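Food coloring demo, which glass do you use?

tilleck34
Setting up the color mixing table for my niece's class. So far I have a beaker with yellow in it, a clear tube rack, one tube with a little orange-red, and a pink bowl for dumping. White table, so the colors really pop!

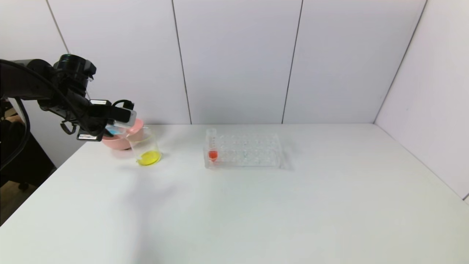
My worry is spills. The rack is clear plastic and I keep losing sight of its edge against all that white. Would you put a tray under everything?

Plundham
Skip the tray. Kids knock into the lip and then you've got a wave. I just tape down paper towels (two layers).

flemoleo
Disagree, I'd never go without one. Yellow dye got into my countertop in January and it's still there.

tilleck34
Ugh, okay, tray it is. I also need to sort the small stuff. I've been using a shallow clear box with a lid-free spot on the shelf at home, and I like that you can spot the red thing and the blue thing through the sides.

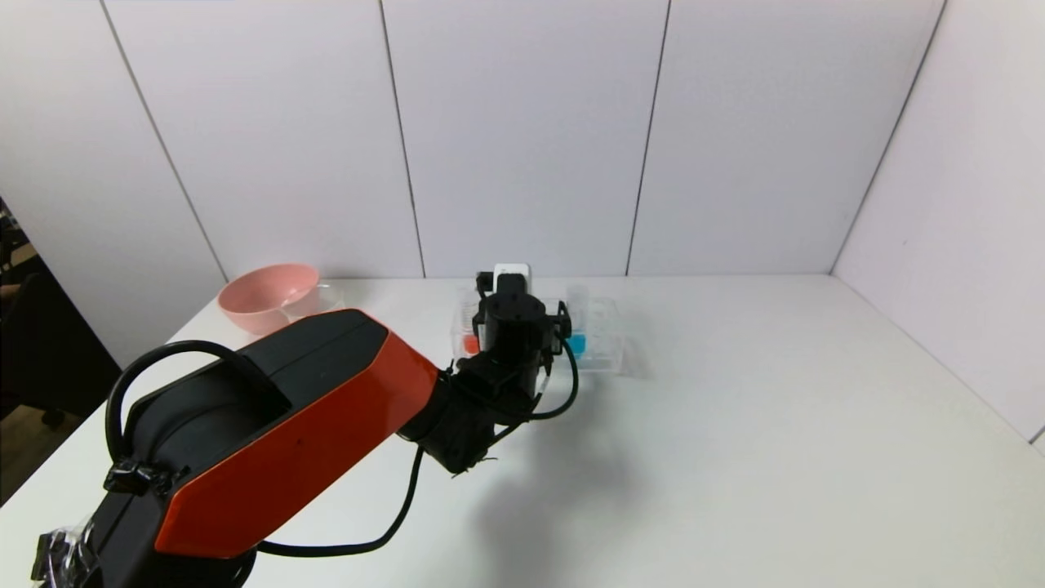
Tully2967
How much coloring per beaker?

Four drops in a half cup of water is plenty, and go lighter on red because it takes over fast.

Plundham
I use more than that, but my kids like it dark.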